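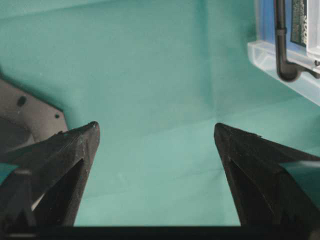 Thanks to everyone who wrote in on the newsletter question. The Clelgate printer wants our files by Thursday, so I need to settle the page count. At 12 pages we pay for postage at the higher rate. At eight we drop the book reviews and the long letter from Burkotness.

My own view is that we drop the letter and keep the reviews – readers ask for them.
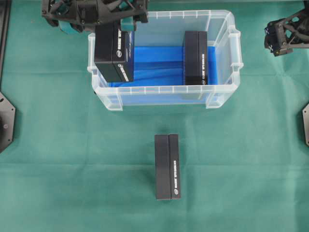

Oluf Egilsson wrote:

> I would keep the Burkotness letter and cut it to 50 lines. The last mailing went to 1,389 addresses and the only replies I got were about letters. Has Bouchard given us a price for a run of 3,000? 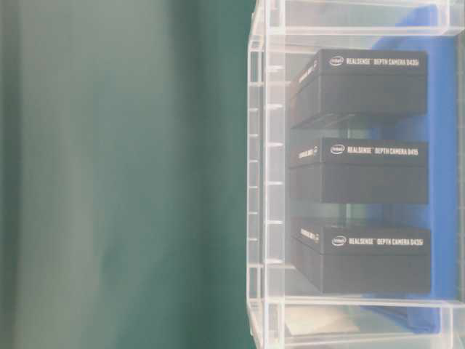
*2 min read (web copy)*

Oluf, Bouchard has not given a price yet. I called in the morning and was told to try again after lunch. If they come in lower than Clelgate we could afford the full issue, but I would not count on it for June. 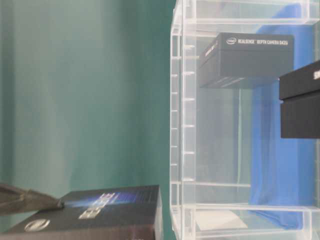
Back issues are the other open item. Wustaris will store them for us if they arrive sorted by year. Cardboard boxes got damp last winter, and I want to stop using them. A clear plastic unit with shelves would let us read the spines without pulling everything out. Please send me prices if you find any.

Send cuts to the letter straight to Oluf.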